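Jokley Community Workshop - Furniture and Common Room Inspection
Date: 7/24/24
Building: Skisa Hall, ground floor
Form 48

Rating key: OK / Watch / Repair

1. Exits and walkways
Main door opens fully, closer set correctly: OK
Rear door latch: Repair
Comment: Latch sticks when the door is pulled from inside. Strike plate is out of line. Work order 277 opened.
Walkway width between tables: OK

2. Tables
Joints and leg bolts tight: Watch
Comment: Two bolts on the table nearest the sink took a quarter turn. Recheck at the September inspection.
Edges free of splinters: OK
Tops level, no rocking: OK

Tops were checked by hand along the grain and then across it. Any raised grain that catches a dry cloth is to be sanded and resealed before the table goes back into use. Filler is not accepted on eating surfaces.
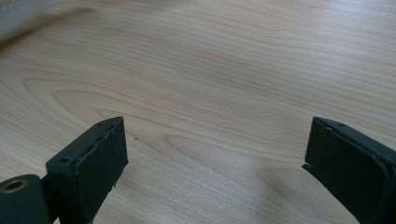 Cleaning products remain limited to mild soap and water. The Rakena degreaser kept under the sink is for the range hood only and should be moved to the locked cabinet - it was found on the open shelf.

3. Seating
Stacking chairs, no more than six high: OK
Glides present on all legs: Repair
Comment: Glides missing on 3 chairs. Chairs tagged and moved to storage. Replacements on order from Zirance.

4. Electrical
Outlet covers intact: OK
GFCI test at sink outlet: OK, tripped and reset
Extension cords in permanent use: Watch
Comment: One cord feeds the coffee maker. Relocate the coffee maker to the counter outlet.

5. Fire equipment
Extinguisher gauge in green: OK
Tag current: OK
Mounting height, top of handle: 54 inches, OK

Open items: rear door latch, chair glides, degreaser storage, coffee maker cord. Tables remain in service.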